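How to Sort a Catch-All Bin Without Losing Your Whole Afternoon

If your house is anything like ours, there is at least one bin where things go when you don't feel like deciding where they go. Ours lived under the kitchen sink for years, and then we bought a second one to take the overflow, and I'm sure you can guess what happened to that! I've cleared out a lot of these by now (my own, my mother's, and a good many belonging to patient friends), and I'd like to walk you through the way I do it, which is slow to explain and pretty quick to do.

What you'll need

Two bins of the same kind, with straight sides and an open top
An old towel
A damp cloth and a little dish soap
A trash bag
A marker and some masking tape

I like plain bins with no lids. Lids are lovely in the store, but at home they get something set on top of them and then you never look inside again. Mine are from Dostton and they've held up fine, though any sturdy pair will do the job.

Step 1. Set the bins one behind the other

Put the full bin in front of you and the empty one right behind it. You'll be reaching across the first to get to the second, so pick a counter or table at a comfortable height. I did my first one on the floor and my knees let me hear about it until supper.

Step 2. Take out the big, easy things

Spray bottles, rolls of trash bags, the spare sponges still in their wrapper. If you know right away that it stays, wipe it and put it in the back bin. If you know right away that it goes, it goes. Don't stop to read labels yet, or you'll be standing there at 4 with the whole kitchen torn up and dinner not even thought of.

Step 3. Spread out what's left

Once the bin is down to a handful of things, slide them apart so that you can see the bottom between them. This is my favorite part. A heap looks like an hour of work, and the very same things with a bit of space around them look like five minutes.
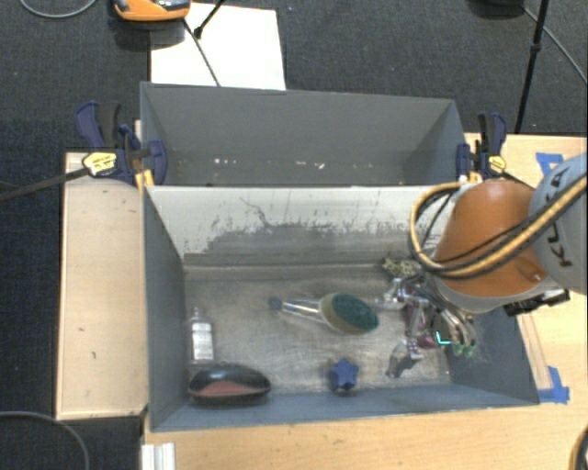

Page last changed: May, 10:30 a.m.

A dish scrubber with a clear handle and a green scouring pad is just the sort of thing I mean. Look the pad over first. If it's worn flat or smells even a little sour, change the pad and keep the handle, provided yours is the kind that comes apart. If the pad still has some life in it, wash it in hot soapy water and let it dry completely before it goes back in with anything else.

Small bottles deserve a minute of your time too. Turn each one until you can read the label, and if the printing is too faint to make out, please don't guess! Set it aside and find out how your town wants such things handled. Never pour two mystery bottles together to save room.

Odd little things, the knobby ones and shiny ones that don't seem to belong to anything, go on the towel. Give the household until bedtime to claim them. Kayode Briggs, my neighbor, got back a drawer knob that way after it had spent most of a winter in my bin.

Step 4. Wipe the bin and load it again

Scuffs and scratches on the bottom are nothing to fret over, so just go after the crumbs and sticky spots. Dry the corners well. Then put back the things you use every week, with handles all pointing the same way, and write what's inside on a strip of tape along the front.

The back bin is for refills and spares. When it gets too full to see the bottom, start again at Step 2.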